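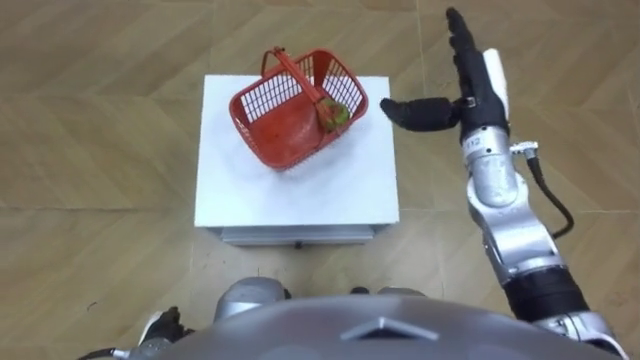

Open day at the Naria test rooms, Porneck
Posted 03/04/2019 by Anum Sial

I have wanted to get inside Naria ever since I bought one of their dish racks in January, so when the open day came up I put my name down within minutes. There were six of us in the group, and we were let loose in the rooms where they try out baskets, crates and trays before anything goes into the catalogue.

The building is plain from the road. You go past the Poulain bakery (stop on the way back, the almond slices are very good), up a ramp and in through a side door. Coats go on hooks, you sign the book, and then it's straight into the storeroom with 200 old samples on open shelving. I could have stayed in there all morning! Some were handsome, some were terrible, and we were allowed to pick up any we liked.

The basket room was my favourite. I'm a sucker for a red shopping basket, the sort with one handle over the top, and there was a lovely red plastic one out on a white table with a drawer-type front. I spent ages on the rim, which is smooth and rounded, and on the walls. They have grids of little rectangular holes, but one stretch is left solid, and the bottom is solid too, so small things have nothing to slip through. I've lost enough cherry tomatoes to the boot of the car to care about this.

We had a long chat about handles as well. The moulding notes for the current range run to 1,567 entries, and a good many of them are complaints about handles. Too thin and they dig in, too fat and children can't hold them. I came down firmly on the side of the fat ones and was outvoted.

The floor got more attention than I'd expected. It's a pale tan wood look, easy on the eye, and a basket gets set down on it over and over in the course of a day, so it has to put up with a lot. I liked seeing the marks. A test room ought to look used.
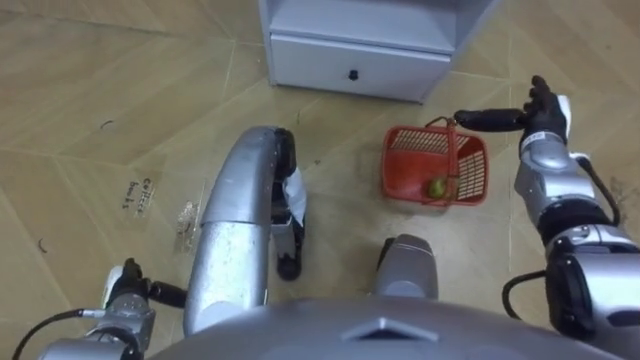

The wood-grain floor, with its diagonal seams and a fair few scuffs.

Tea was in the corridor, and afterwards we could look through the Vusuvus range, which is their line of stacking trays. I thought the shallow tray was the best of them and would happily have one for seedlings.

Practical bits: the visit takes two hours and it's free. Wear flat shoes for the ramp. Bags can be left by the signing-in book. The car park is small and fills up early, and the bus stops by the bakery.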